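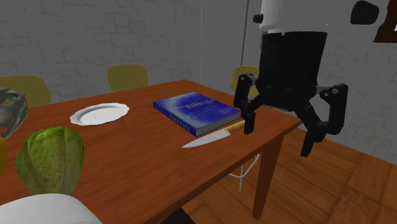 *Table and three chairs, grey wall behind.*

# Rewriting the company values page — is it worth the bother?

**gerrit_f**

I work for Msimang, a packaging supplier with three sites. Head office has asked each site to send in comments on the new mission statement by 14th November. The draft is 600 words long. It mentions excellence in every paragraph and cardboard in none of them.

I have to collect the replies for our site. So far I have 14, and most of them say "fine". Has anyone here been through this and got something useful out of it? I'd like to send back more than a list of typing errors.

Gerrit Fourie

**vibeke_t**

We did it at Clivon in April. The first draft was much like yours. What helped was asking people to write down one thing we do for customers that they'd be annoyed to see us stop doing. The answers were short and quite specific: picking up the phone, telling people early when an order will be late, taking back wrong deliveries without an argument.

Those went in nearly word for word. The final page is 3 paragraphs and the sales team do use it when they write tenders.

**smokoena**

I'd be careful with that. If you put "we tell you early when an order will be late" on the website, a customer will quote it back to you the first time you don't. Ours did. We had a long afternoon with a buyer who had printed the page out and underlined it.

General wording is dull but it's general for a reason. A mission statement is meant to say where the company is going, and the service promises belong in the contract.

**vibeke_t**

> a customer will quote it back to you

Good. Then you fix the late orders. I don't see what the page is for if it can't be held against you.

**smokoena**

That's easy to say if you don't run the transport desk. Half our late orders come from the mill. I can't fix the mill.

**Ulla Magnusson**

I look after supplier approval at Worness, so I read these pages from the other side. We had 1,026 suppliers on the list when I last pulled it, and I have never marked one up or down on its mission statement. I do look at the page to find out what the company makes, who owns it and where the sites are. Quite often I can't find any of that and have to ring up.

Gerrit, if you only send back one comment, ask them to say in the first line that you make packaging.

**gerrit_f**

Thanks, that's going in. I checked and the word "packaging" does turn up once, in the footer, as part of the registered name.

Siyabonga, did you take the promise down after the buyer complained, or reword it?

**smokoena**

Reworded. It says "we aim to tell you" now. Vibeke will hate it.

**vibeke_t**

I do.

**marthinus_n**

Slightly different point. Who owns the page once it's approved? At Brerov we had a perfectly decent statement signed off by the managing director, then he left, and it still had his name and signature under it two years later. Ask for a named role and a review date. It takes one line in your reply and head office can't really object to it.

I'd also leave out the "fine" replies, or put them in as a single number. They'll be read as support if you list them one by one.

**gerrit_f**

Hadn't thought of that — I was going to paste them all into a table. I'll put the packaging line first, then Marthinus's review date, then the two versions of the late order wording side by side and let head office choose. The draft goes to our site manager tomorrow and I'll post what comes back.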